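Kindetti handling project: progress note for October

Thank you again for your patience while the new hand mounts were fitted. We used the time well, I think — the remote-control setup now feels natural enough that a newcomer can guide both arms through a full task after one morning of practice.
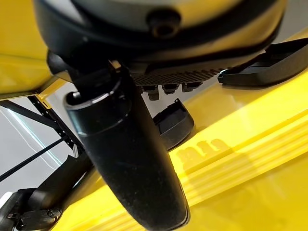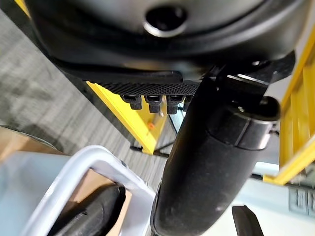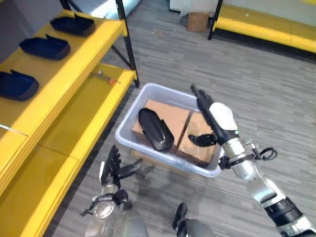
Plendodach Teaching-by-Demonstration Group

Work this month stayed with the yellow shelving and the white tub, with the black trays as our main item. We recorded 49 demonstrations and set 9 aside, mostly for hesitant grasps where the operator stopped to think (quite understandable, and we would rather have them unhurried). The wrist views have been a real help in reviewing how the fingers approach.

Next we hope to bring in the Mustis cartons, and we would be grateful for a decision on the $3000 for spare finger pads.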